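Subject: Re: [smallrooms] Loft bed or trundle for a shared room?

On the November thread, a list member wrote:

> We have two kids going into one room, 127 inches by 139 inches, with
> the door on the short wall. The Kargate loft fits on paper but I worry
> about the ceiling. The other choice is a trundle. Has anyone lived
> with either one? Also, is wallpaper a bad idea behind a bed?

We have lived with both, so I'll answer in order.

The loft first. Measure from the top of the mattress to the ceiling, with the mattress you plan to use. The Kargate sheet gives the height of the frame only. Ours left enough room for a six-year-old to sit up, and by eight she was ducking. Changing the sheets was the worst part of it. I had to climb up and do it on my knees.

We switched to the Ilholm trundle after that. It needs clear floor for the full width of the lower bed, so with your door on the short wall I would put it along the far long wall and check the swing before you order. The drawer fronts scratch easily. The casters were poor on carpet and fine once we went to bare floor with a small rug — the rug gets rolled back at night.

For storage we kept the low Munshi shelves, 2 of them, bolted to the studs. Books on the bottom, bins on top. The kids can reach everything and it leaves the wall above open.

On wallpaper: behind a bed it takes a lot of rubbing from pillows and feet. We painted the lower half in Duririne eggshell and papered above that. The paint wipes down with a damp cloth. If you do paper all the way down, buy an extra roll from the same batch and put it in a closet.

Before you buy anything, draw the room to scale and cut the beds out of paper. Move them around for a few days. We changed our minds twice that way and it cost nothing. 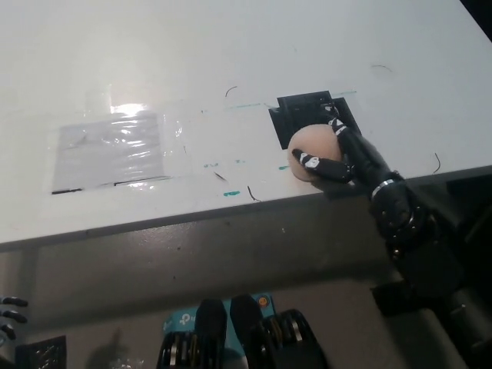
Paper under clear plastic, taped to the tabletop

One more thing on the trundle. The lower mattress has to be thinner than a standard one, so check the depth before you use one you already own. Ours didn't fit and went to the guest room.

If you want the drawing of our layout, write me off list and I'll send it.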